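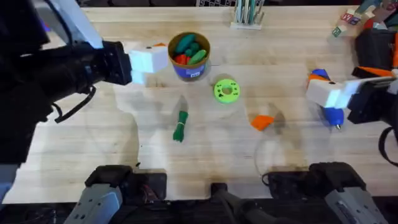
Section 2: Packing the Canister and Putting the Table Back in Order

This is the part of the Skornik Play Tabletop Guide we had the most fun writing. A full canister of toy food looks great on a wooden table, and once you get the hang of the order it goes quickly – Oduor Langat, who tested every page of this guide, has it down to 11 minutes with all the loose pieces out.

Before you start

Pick a level stretch of table at least 94 cm wide. Butcher block is wonderful for this, as bright pieces show up so well against pale wood. Keep pens and markers upright in their holder along the back edge.

2.1 Filling the canister

1. Stand the cardboard canister toward the back of the table with the top open and the label facing you.
2. Put the red pieces in first.
3. Add the long green pieces on top. Let them lie any way they like! They settle better if you don't try to line them up.
4. Stop when the pieces reach the rim. Whatever won't fit goes in the spare tub.

Note: Leave the small white sticker on the label. If you keep several sets, it's the quickest way to tell one canister from the next.

CAUTION: Never press down on the pieces to make room. The cardboard wall can bulge, and a bulged canister won't stand straight again.

2.2 Loose pieces

Some things don't belong in the canister and are easy to lose:

– The lime-green ring. Lay it flat, away from the table edge. It rolls surprisingly far if it lands on its side.
– The green rope bundle. Keep it tightly wrapped. If it comes undone, start again from the end with the lighter wrapping.
– The orange wedge. Check under the ring and behind the canister for this one before you give up on it.

2.3 Standing the blue cylinder

1. Bring the cylinder to the middle of the table.
2. Turn it so the black band is at the top and the rounded end points down.
3. Hold it near the band and lower it until it is upright.
4. Steady the lower end before letting go. 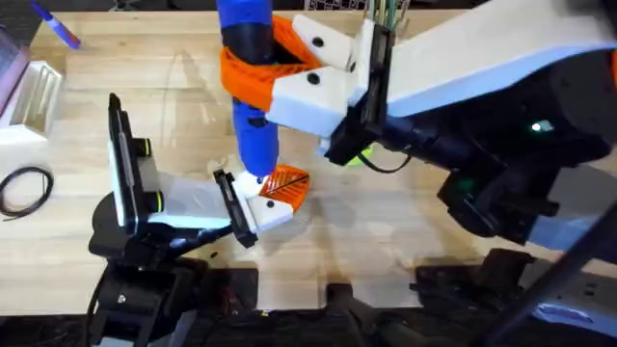
Fig. 2-2. Blue cylinder upright, with the black band toward the top.

CAUTION: The lower end is rounded, so the cylinder can tip. Keep the canister at least 47 cm away while you practice.

Tip from Ignacio Ortuño: do the cylinder last. With the small pieces already put away you have plenty of elbow room, and it makes a lovely finish to the job.

For storage between sessions, go to Section 3.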